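Fidska Kitchen Pack, simulated rooms for arm and gripper training

Room packs
By Gorklow
Updated 3 July 2025

Real kitchens are expensive, and their owners get touchy about dents. The Fidska Kitchen Pack gives you 30 rendered rooms to bump into instead, each one ready to load with your own arm or with the two-finger gripper we supply.

What you get
30 kitchens in 3 layouts
10 lighting setups per kitchen, 300 combinations in all
Wrist and overhead camera presets
Collision shapes for every cabinet, shelf and sink
Free surface updates for license holders

What you don't get
Food. The Varkamness grocery pack is sold separately, and yes, we have heard what people think of that.

Known issues
Drawers in the Âu layout open a little too eagerly. A fix was promised for February and is now promised without a month attached.

Surfaces and finishes
Every room draws its stone, tile and trim from one shared library, and you can swap any of them in the settings file. Subtle combinations are available. We tend to ship the other kind, so expect veined gray marble running straight into dark green tile, with an orange-brown wood edge on a black cabinet to keep the decorators busy. Your gripper will have no opinion.

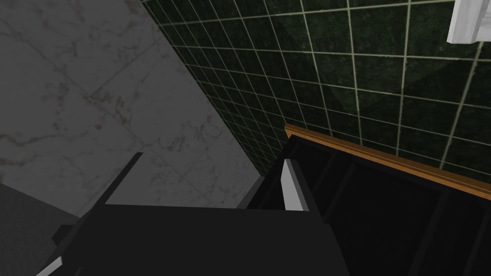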